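Forums > TV & Stage > Live Musicals
Posted in: Casting, TV Specials
14 replies | 2 shares

Recast for the Mazza special

reltdale_row_f
The network has confirmed that Nazareno Serra is out of the live Mazza broadcast and Fulvio Cattaneo is taking the lead. Rehearsals started in August, so he doesn't have long. I saw Cattaneo in Finar on tour and thought he was fine. Good low notes, a bit stiff in the dialogue. Is anyone else worried?

mezzo_pat
Not worried. Serra had the name but he hasn't sung live in years. Cattaneo did 300 performances of Finar and missed two.

oldstagedoor
300 performances in a theater don't tell you much about live TV. You get one night and the mics pick up everything. Serra had done it before.

mezzo_pat
Serra did it once and went flat through the whole second act. I still have the recording.

reltdale_row_f
I don't remember it being that bad. The duet was good.

kell_b
I was at the Reltdale house for the open call last spring. They had 1,000 people in line for the chorus and took twelve. The chorus will carry it whoever is in front. 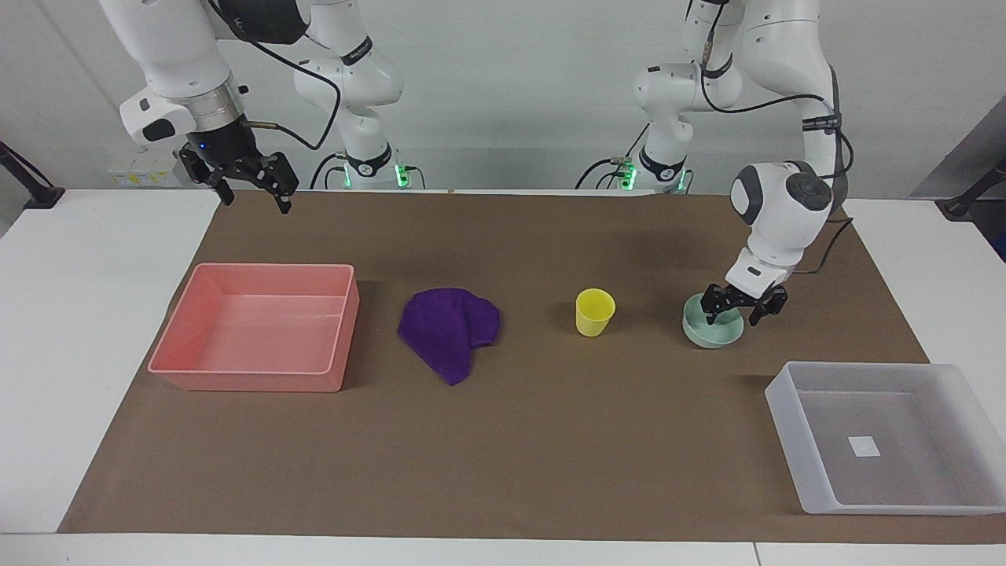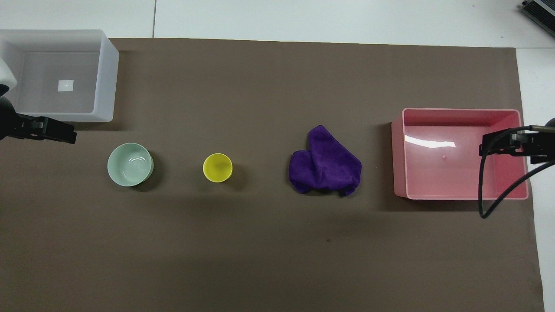 Anyway, the thing I'd worry about is the key. Mazza's big song was written for a tenor and Cattaneo is a baritone. If they drop it, the chorus parts have to move too, and the sopranos end up with nothing to do.

oldstagedoor
They'll drop it. They did for the Fleltis revival and it sounded muddy.

mezzo_pat
Fleltis sounded muddy because the band was in another room. The key was fine.

oldstagedoor
I was in the house for that one. It was the key.

reltdale_row_f
Does anyone know if there's an audience this time? The Reltdale seats 2,005 and I'd take the balcony.

kell_b
Dress rehearsal only, from what I heard. The broadcast is closed - no tickets at all. Starts at 8 p.m.

mezzo_pat
Shame. Cattaneo is better with a crowd. I'll watch it anyway.

Filed under: Mazza, live TV, recasting
Comments: 14 | Log in to reply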